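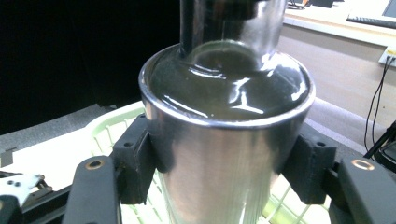
*Dark liquid in the steel cup, filled nearly to the brim.*

**Thread: Cold brew concentrate, ratio by weight or by volume?**

**grindsetting9**
Trying to settle on a fixed recipe for concentrate. Currently 60 g of coffee to 405 g of water, coarse, 14 hours in the fridge, then a paper filter. Result is drinkable undiluted, so I assume it isn't a concentrate at all. The Skolach card that came with my grinder gives everything in scoops and cups. Does anyone still measure by volume and get repeatable results?

**mellden_user**
Your ratio is 1:6.75. I would call that a weak concentrate. Go to 1:5 and dilute one to one. Scoops are useless for this. A light roast is denser than a dark one, so the same scoop can be off by several grams.

**Lombardi_st**
Disagree on 1:5. Past 1:6 the grounds hold back so much liquid that you pay for coffee you never extract. I weighed it last month: 201 g of dry grounds, 1,153 g of water, and around 405 g of that water stayed in the bed after draining. Steep longer before you add more coffee.

**mellden_user**
Longer than 14 hours gets woody. Did you press the bed or let it drain?
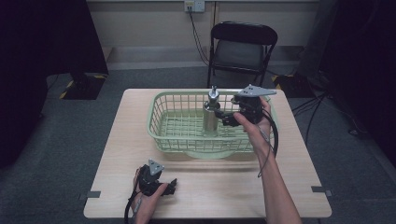 Plastport, 8/30/23

**aldo_b**
Let it drain. Pressing pushes fines through and you get sludge at the bottom of the jar by the second day. I keep finished concentrate in stainless and rinse it between batches with hot water and a little baking soda. Glass is fine too. I would avoid soft plastic, which holds on to the smell.

Re the original question: weigh both, always. Volume is acceptable only for the final dilution.

Aldo Barbieri

**grindsetting9**
Thanks. What about grind? I am at the coarsest setting and a lot of it looks like gravel.

**Lombardi_st**
Two steps finer. Coarsest on that grinder is too coarse even for cold water.

**mellden_user**
Agree with that part. Stir at the start as well. Dry pockets are the usual cause of a thin batch.

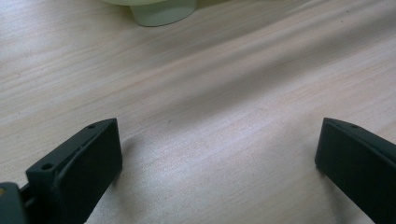

Mellden Home Coffee Club, Brewing Section

**aldo_b**
Moved this to the section board, as it is a brewing question. One correction to my last post: let the baking soda sit ten minutes, then rinse twice. A single rinse leaves a flat, soapy taste.

**Lombardi_st**
Still not convinced by 1:5.

**grindsetting9**
Will run 1:6 and 1:5 side by side, same beans, two steps finer, 14 hours. Will post the yields.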